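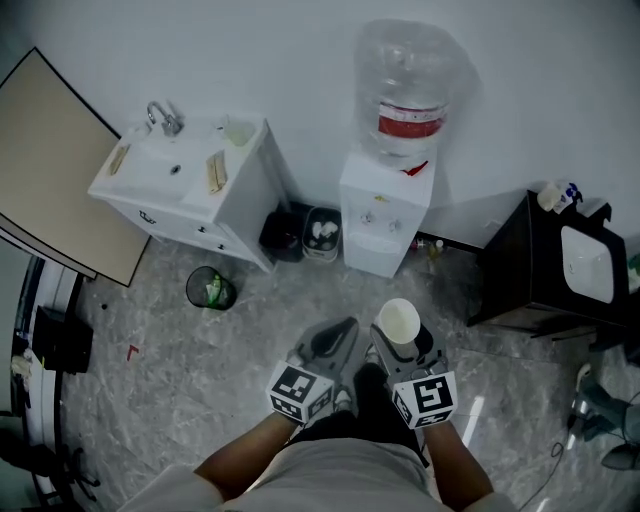 Pondwood Neighbors Help Board > Home & Office Upkeep

Water cooler in a shared room: cleaning it, and what to do about the bins beside it

Print this page | E-mail this page

Posted by Ívar Þórarinsdóttir, May 20, 2026

Hello everybody, and thank you in advance for reading, because I know I tend to go on. I have recently inherited (that is the only word for it) the looking-after of a break room at the Hillden workshops. It has a floor-standing water dispenser, the kind where the big bottle goes upside down on top, with two little taps on the front. Ours stands against the wall with a couple of trash bins right up next to it on the left, and there is another wastebasket out on the floor that seems to wander wherever people push it.

My trouble is this. The water has started to taste a bit stale, a little like the inside of a thermos that was put away with the lid on. Three of us noticed it separately, so I don't believe it's my imagination. The lady who had the job before me left a notebook, and the last entry that says "cooler cleaned" is from December! After that it's all bottle orders and a long complaint about teaspoons.

So, how do I clean the thing properly without poisoning anyone? And does it matter that the bins are so close? Tissues and wrappers go in them mostly, but now and then somebody drops in half a lunch. We also have a habit in our room of leaving small drink bottles on the floor next to the dispenser and forgetting them, and I'd love to know if other people have cured their coworkers of that.

Print | E-mail this post

Posted by Mogensen303

Hi Ívar, and welcome to the cooler club. I looked after two of these for years at a dance school and I'm very fond of them, silly as that sounds. December is too long, so I'd start there before you blame the water company.

Unplug it first and let it sit a while if yours has a hot side. Take the bottle off when it's nearly empty, because a full one is a brute to lift and you will wear most of it. Drain what's left through both taps into a bucket, and if there's a drain plug at the back, open that too. Then wash the well, the part where the neck of the bottle sits, with warm water and a drop of dish soap on a clean cloth. That spot is where ours always went slimy, and it's easy to miss since you never see it with a bottle on.

After that I fill the tank with a cleaner meant for coolers, or with plain white vinegar and water if the manual allows it. Leave it as long as the manual says, run some through each tap, drain it, and rinse. Then rinse again! I do it until I can't smell or taste anything, which usually takes more water than I think it will. Don't plug it back in until there is fresh water in the tank.

Do it near a sink if you possibly can. The most useful thing in our little kitchen was having the sink and the new bottle in the same corner, so I could wash my hands, wet a cloth and wipe the bottle neck all in one go.
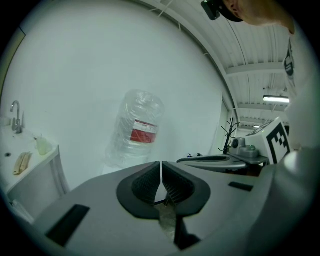
A bottle by the sink counter, still in its thin plastic wrap.

Leave that wrap on until you're ready to use the bottle, by the way. It keeps the dust off. Once it's off, wipe the neck and the cap before you turn the bottle over, and don't touch the part that goes down into the well.

I now do a full clean every time the season changes and a quick wipe of the taps whenever I empty the bins. I write the date on masking tape and stick it on the back.

Print | E-mail this post

Posted by bettylou_2542

Move the bins. Ours were next to the cooler too and the cups people filled always seemed to smell of banana. Put them across the room by the door and use ones with lids for food.

Print | E-mail this post

Posted by Vikell Road Resident

I agree with most of what Mogensen303 wrote, though I'd go easy on the vinegar. We tried it once at our allotment clubhouse, very strong, and the tea tasted of pickles for days. Citric acid worked better for us.

As for the bottles on the floor, we put a small shelf up at elbow height and they moved onto the shelf. They still get forgotten, mind you, but at least you don't kick them over when you're filling the kettle. If you find out how to get people to take them home, please come back and post it, as my husband is one of the worst offenders.

Print | E-mail this post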